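Trunia Vehicle Support
Service Request Log

Status: Closed
Category: Body electrical / custom lighting
Opened: 8/11/22
Submitted by: Kalkidan Yimer, Bakalis student build program
Assigned to: Tímea Farkas, Technical Support

Summary of request

The customer reports that the accent lighting installed on a two-door hatchback project car goes out while the vehicle is being driven. The lighting is controlled by a Plisix body control unit, firmware version 7. The lights return when the ignition is switched off and on again. The vehicle is to be displayed at the Trollo owners' meet in March, and the customer asks that the matter be settled before the car is sent for final paint.

Initial response

The customer was asked to confirm the fuse rating for the lighting circuit and to state whether any other accessory shares the same feed. The customer replied that the circuit carries a 20 amp fuse, which was found intact, and that the rear audio amplifier draws power from the same terminal. The amplifier was added after the lighting had been tested.

Steps taken

The customer was instructed to disconnect the amplifier and drive the vehicle over the usual test route. The lights remained on for the whole drive. With the amplifier connected again, the fault returned at moderate volume.

Voltage at the control unit was then measured with the engine running and the amplifier in use. The reading fell below the level at which the unit shuts down its outputs. Readings at the battery during the same test were normal, and the charging system was therefore ruled out.
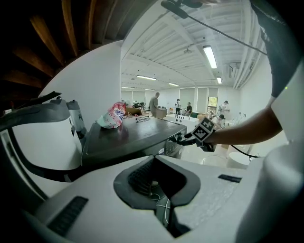
Findings

The ground cable for the control unit had been attached to a painted bracket behind the left rear trim panel. The amplifier ground was attached to the same bolt. Paint under the terminal prevented good contact, and the added load from the amplifier caused the voltage at the unit to drop. No fault was found in the control unit, and a warranty replacement was declined.

Corrective action

The customer was advised to move the control unit ground to the factory ground point beneath the rear seat, to clean the surface to bare metal, and to give the amplifier its own fused supply from the battery. The 2 grounds must not share a bolt. The stored fault codes were to be cleared after the work was complete.

Customer follow-up

Kalkidan Yimer reported that the wiring had been changed as advised and that the lights had stayed on during 16 test drives with the amplifier in use. One stored code would not clear at first. It was removed after the battery had been disconnected overnight.

Closing note

No parts were issued under this request. If the fault returns, the customer should reply to this ticket and include the voltage readings taken at the control unit.

T. Farkas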